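Magnesium for night leg cramps, does it do anything?
Forum: Vitamins and supplements
9 replies

zbig_o wrote:
Hello to all. I am 62 and since June I wake up with cramps in the calf, always the left one, usually at 3 in the morning. My neighbor takes magnesium and she is very satisfied. I bought Lolus tablets, 300 mg, one in the evening. After three weeks I have the same cramps and in addition a stomach that is not happy. Should I take more, or change the kind? I do not take any other medicine.
Zbigniew Olszewski

marrow_pea wrote:
Look at the back of the box. If it says oxide, that is the cheap kind and it goes through you fast. I had the same stomach trouble. I changed to citrate from Sowa and it was better, though citrate can also be a bit laxative.

tallgrass wrote:
Please don't take more without asking. 300 is already a good amount on top of food. And the studies on cramps in older people are quite disappointing, the people with dummy pills got better almost as often. Pregnancy may be different, but I guess this is not your case.

marrow_pea wrote:
Studies are one thing. I had cramps every night and now I have them maybe once a month. I will not stop because a study is disappointed.

tallgrass wrote:
I don't say you should stop. I only say that cramps come and go also without tablets, so it is hard to know for one person.

zbig_o wrote:
Thank you both. It is oxide, I checked. I did not know there is more than one kind.

What about food? My daughter says I should eat more pumpkin seeds and beans and leave the tablets.

Flidutis wrote:
Your daughter is right in my opinion. A handful of pumpkin seeds has a lot of magnesium, and nobody ever got a bad stomach from beans.

marrow_pea wrote:
Nobody?? You have not met my husband.

Flidutis wrote:
OK, I take that back. But start slowly and it is fine. I soak mine overnight and throw away the water. I cook about 50 grams dry for one person, with spinach at the end. What helped me more than any food was stretching before bed. Stand in front of the wall, hands on it, heels on the floor, lean forward and hold. I do it in the kitchen while the kettle is on.

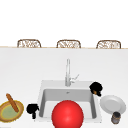
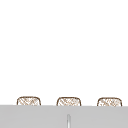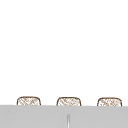 Renderings of the kitchen, all three.

Do each leg three times, without bouncing. I also drink a glass of water with dinner, but I can't say if this makes a difference. When the cramp comes anyway, pull the toes toward the knee and wait. It passes faster than with rubbing, at least with me.

tallgrass wrote:
Stretching is a good idea and costs nothing. The evidence is also not very strong there, to be fair to marrow_pea. Zbigniew, I would still mention it to your doctor, especially as it is always the same leg. If the calf is swollen, red or warm, do not wait for an appointment, go the same day. And people with weak kidneys should not take magnesium on their own.

zbig_o wrote:
No swelling, I looked just now. I have a blood test soon at the Eseck clinic and I will ask about the kidneys also. Until then I stop with the tablets and do the stretching. Is it important to do it directly before bed, or can it be after dinner?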